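검색어를 입력하세요 검색 전체 공지 행사 자료실

날스카(Dalska) 생활문화재단 @dalska_living

1/ 재단은 1월부터 널텐데일(Nultendale) 지구에서 숙박시설 침구 관리 기준 개정안을 시범 적용합니다. 주요 내용을 아래 게시물로 나누어 안내드립니다.

2/ 적용 대상은 지구 내 소규모 숙박시설 52개소입니다. 객실 수와 관계없이 동일한 기준이 적용되며, 장기 투숙 전용 시설은 이번 시범 기간에서 제외됩니다.

3/ 침대 시트와 베개 커버는 투숙객이 바뀔 때마다 교체하여야 합니다. 연박의 경우에도 2박을 넘기지 않고 교체할 것을 권고합니다. 투숙객이 교체를 원하지 않을 때에는 그 의사를 기록해 두시기 바랍니다.

4/ 매트리스 보호 커버에 대해서는 기존에 별도 규정이 없었습니다. 개정안은 분기별 세탁과 90일 단위 점검 기록의 보관을 의무로 정하였습니다. 기록 서식은 자료실에서 내려받으실 수 있습니다.

5/ 세탁을 외부에 위탁하는 시설은 위탁 계약서 사본을 제출하여야 합니다. 피르카르(Pirkar) 세탁조합과 이미 계약한 시설은 조합이 일괄 제출하므로 개별 제출이 필요하지 않습니다.

6/ 객실 비품의 보관 위치도 점검 항목에 포함됩니다. 컵과 보온병 등 음용 용기는 침구와 분리하여 비치하고, 개봉한 일회용 컵은 퇴실 후 전량 폐기하여 주십시오. 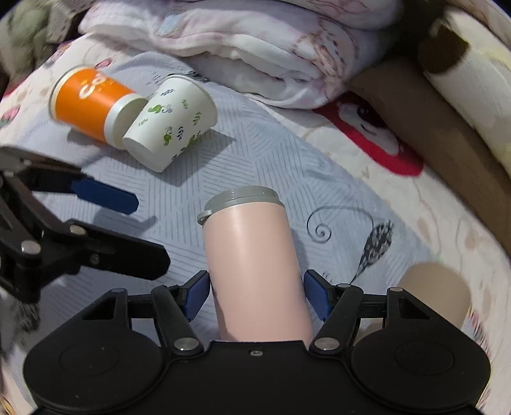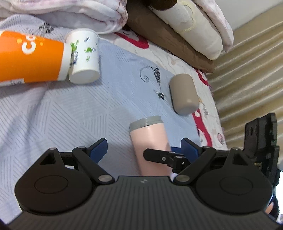
7/ 점검 결과는 적합, 보완, 부적합의 세 단계로 통보됩니다. 보완 통보를 받은 시설은 서면으로 조치 내용을 제출하면 되며, 재방문 점검은 부적합 시설에 한하여 실시합니다.

8/ 기준 해설서는 2000부를 인쇄하여 매디건(Madigan) 회관 안내 창구에서 무상으로 배부합니다. 시설당 한 부를 원칙으로 하되, 별관을 운영하는 경우 추가 수령이 가능합니다.

9/ 개정안의 문안은 레베카 보르톨로티 위생기준팀장이 총괄하였고, 현장 의견 수렴은 아르투로 피오레 담당관이 맡았습니다. 의견을 보내 주신 운영자 여러분께 감사드립니다.

10/ 문의는 오전 10시부터 오후 4시까지 회관 창구에서 받습니다. 전화 문의가 많은 시간대에는 연결이 지연될 수 있으니 양해하여 주시기 바랍니다.

댓글

레샤 팔라마르추크: 별관이 길 건너에 있는데 점검 기록을 따로 써야 하나요? 서식에는 건물 구분란이 없습니다.

날스카 생활문화재단: 건물별로 작성하여 주십시오. 구분란은 서식에 추가하겠습니다.

피오렐라 페리: 연박 손님은 교체를 사양하는 분이 훨씬 많아요. 기록은 수기로 남겨도 되는지 궁금합니다.

문의: 날스카 생활문화재단 위생기준팀 | © 날스카 생활문화재단 | 맨 위로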